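Skondum Household Item Names: data card

Version 2
Last revised 20 January 2020
Maintainer: Hoi-yan Wan

Summary

Skondum is a word list of household item names in everyday British English, with the spelling variants and regional alternatives recorded for each. It was compiled to support search in second-hand listings, where the same article may be offered under several names and a buyer will usually try only one of them. The list covers storage, bags and cases, footwear, kitchenware, soft furnishings and small tools. It does not cover clothing other than footwear, food, or anything sold by weight.

The release contains 1,000 headwords in 46 categories. Each headword has at least one variant. Headwords with no variant were dropped before release.

Files

headwords.tsv holds one headword per line: identifier, headword, category code, status.
variants.tsv holds one variant per line: headword identifier, variant, type, region, note.
categories.tsv gives the category codes and their full names.
disputed.tsv lists the 196 headwords on which the readers did not agree, with both readings.

All files are UTF-8 with Unix line endings. Fields are separated by a single tab. There are no quoted fields, and a tab never occurs inside a field. Empty fields are left empty; the strings NA and NULL are not used.

Variant types

The type column takes one of these values.

spelling: the same word written differently, such as "mould" and "mold".
spacing: open, closed or hyphenated forms, such as "tea towel" and "tea-towel".
regional: a different word used for the same article in part of the country.
generic: a broader word that sellers often use in place of the headword.

Generic variants are the least reliable. "Case", "cover" and "pouch" each point to headwords in several categories, and a program that expands queries with them will return a good deal of unwanted material. Filter on type if precision matters.

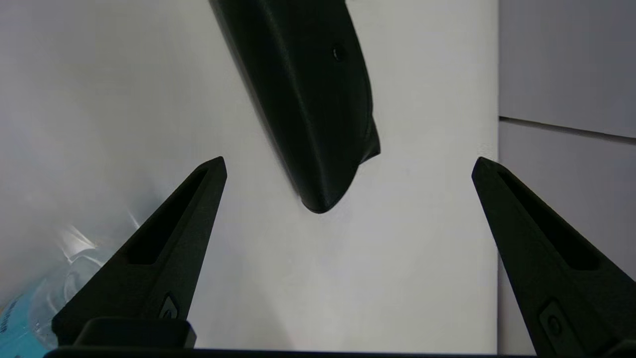
Black item with a rounded tip. Category not assigned.

How the list was made

Candidate names were taken from listings pages on Pinddale, a local classifieds site, with the site owner's written consent. Seller names, prices and free-text descriptions were discarded at collection, and only titles were kept. Titles were split into noun phrases with Xie, a rule-based chunker, then sorted by frequency. Phrases that occurred once were removed.

Two readers then worked through the remaining phrases independently. Each grouped the phrases that named the same article and chose a headword for the group. Where both chose the same headword it was accepted. Where they differed, the more frequent form became the headword and the entry was copied to disputed.tsv. The readers did not discuss entries until both had finished.

Brand names used as common nouns were replaced by the plain term and are not listed as variants.

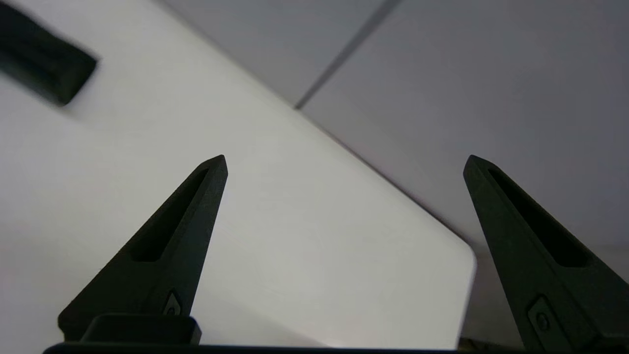

4 min read

Known problems

The "box" and "board" categories overlap. Flat-pack items were listed by sellers under either, and the readers followed the sellers. A merge is planned for October.

Regional labels are coarse. They record where the listing was posted, and a seller who has moved house will carry words from one region to another. Do not use the region column as evidence for dialect study.

Plurals are inconsistent. Articles normally sold in pairs are given in the plural ("slippers"), but "curtain" and "curtains" both survive as headwords. The second should be treated as a variant of the first.

Seasonal goods are under-represented, as the titles were gathered over a single short period.

Changes from version 1

Category codes are now fixed-width.
Trailing spaces removed from variants.tsv.
The note column has been added. It is mostly empty.
Duplicate identifiers in headwords.tsv corrected. Links made against version 1 identifiers should be rebuilt.

Use

The list may be copied, altered and redistributed with credit to the maintainer. Vollton, which hosts the download, holds no rights in it. Corrections should quote the headword identifier and give the proposed form. Requests for new categories are not being taken for this version.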